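Snacks on the bed, and other ways to pack a parcel

Noeline Treloar has been sending boxes of treats to people she is fond of for as long as she can remember, and when I rang her one afternoon in November she had one on the go. "You've caught me with everything out on the bed," she said, laughing, and then went straight on talking for the best part of two hours, so I hope she'll forgive me for leaving a good deal out.

She started with her sister's children, posting sweets to them when they moved away, and it grew from there into cousins, old neighbours, and a friend from her days at Torent who never did learn to cook. By her own tally (she keeps it in the back of an address book) she has sent 807 parcels. "I'm not showing off, I just like writing the number down!"

Why the bed and not the table, I wanted to know. "Oh, a table's too hard, things roll off it and you hear them go. On a bed they stay more or less where you put them, and you can walk round and have a look from the other side. And I do like a pretty sheet under it all, it cheers me up before I've even begun."

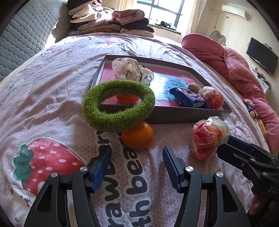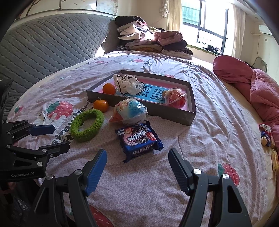 Fruit is the part people argue with her about. Her friend Ildikó Tóth thinks it has no business in a parcel at all, and the two of them have been going over it for 11 years. Noeline gives way on anything going by post, but if she is taking the box round herself she wants an orange or two. "You open a box of packets and it's lovely, but then there's that smell of peel, and it's a proper present. I won't be moved on it."

Biscuits she buys in small packs, so they can be shared out or hidden from the rest of the household, whichever suits. She likes a shallow box with the lid off while she's choosing, and she moves things in and out of it far more often than she needs to. "I'll have a sweet in one corner, then I'll think no, and it goes in the other corner, and then I have a cup of tea and put it back."

There is always one thing you can't eat, too. A hair tie, a pair of socks, once a bicycle bell for Kayode Sani, who had mentioned losing his and then forgotten he'd said so. "He rang me up and rang it down the phone. I was ever so pleased."

I asked what she would tell somebody packing their first one. She thought about it for quite a while. "Put the heavy things in first, I suppose, and write the card before you start, because you'll be tired after."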